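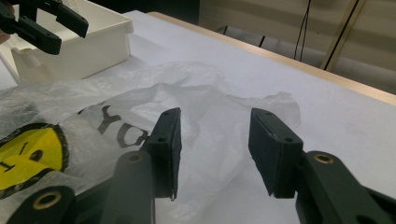

Udgate Produce Bags, set of 3

2 min read

I've been using these for my weekly shopping since August and I still get a little thrill out of how light they are! Turetti knits them from a fine mesh that weighs next to nothing at the register, and the drawstring slides shut with one hand (handy when the other one is full of green beans). The big one holds a whole head of romaine plus a bunch of radishes, leaves and all.

Wash them cold and hang them up. Skip the dryer, the cord hates it. Mine did come out a touch shorter after the first wash, so if you buy long leeks, go up a size.

Colors: oat, moss, brick
Item no. 374
Also from Turetti: the Ludier bread bag, lined, with a wide flat bottom that stands up on the counter.

Page by Jhun Layug

© Dimaculangan Kitchen Goods | Contact us | Back to top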